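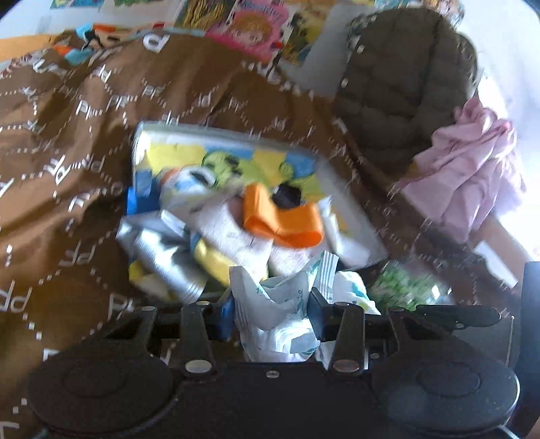

*Small items in a shallow box, on a brown printed fabric.*

## About Prukmont

Prukmont is an artist-run gallery and studio space for performance, sound and participatory work. Ekow Aidoo and Lamisi Alhassan opened it in a former print shop, and the front room still has the old loading door, which we roll up in April when the weather allows.

We present 9 exhibitions a year. Most include at least one live piece, and visitors are often asked to take part. You can always decline and just watch.

Upstairs are the studios, rented by the month to 34 artists. The Plerent Room, at the back, is a rehearsal space with a sprung floor and grey curtains. Members can book it until 10 p.m.

Our program is chosen by Akosua Yakubu, who joined us from a theatre background. Nizar Nassar looks after sound and lighting. Kwaku Nyarko runs the reading room, a collection of 1587 scores, artist books and exhibition catalogues. Nothing is lent out, but the photocopier is free to use.

Prarkik, our yearly publication, prints written scores and instructions by artists who have shown here. Back issues are sold at the front desk.

Admission is free. The gallery and reading room are on the ground floor, and the studios are reached by stairs only.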